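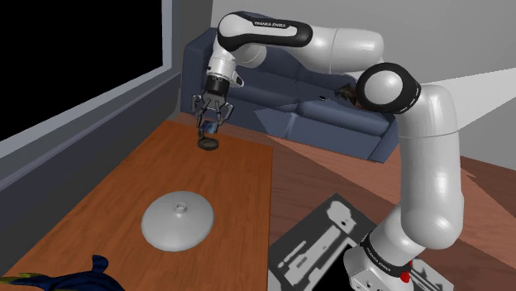

Die Frage, ob Maschinen im Haushalt schon brauchbar sind, wird meist an der falschen Größe gemessen. Cedero meldet für seine Aufräumsoftware 400 simulierte Durchläufe und eine hohe Greifquote. Eine Greifquote sagt wenig über einen aufgeräumten Tisch.

Flache, dünne Teile sind der härtere Prüfstein. Eine Karte muss von der Platte gelöst, an den Kanten gefasst und an einer bestimmten Stelle wieder abgelegt werden. Jeder Teilschritt hat eigene Toleranzen, und die Fehler addieren sich.

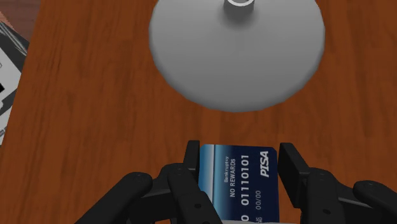 *Simulation: Karte mit der Aufschrift „NO REWARDS“ zwischen zwei Fingerspitzen.*

Im Modell sind Reibung und Masse bekannte Parameter, in der Küche nicht. Plikano hat seinen Ablauf im Februar auf eine reale Zelle übertragen: Von 9 Aufgaben liefen 7 ohne Eingriff, die übrigen 2 betrafen dünne Teile. In der Kommissionierung bei Plammont wäre das mit Nacharbeit tragbar. Für die Wohnung halte ich es für zu wenig, dort fehlt das Personal für die Nacharbeit.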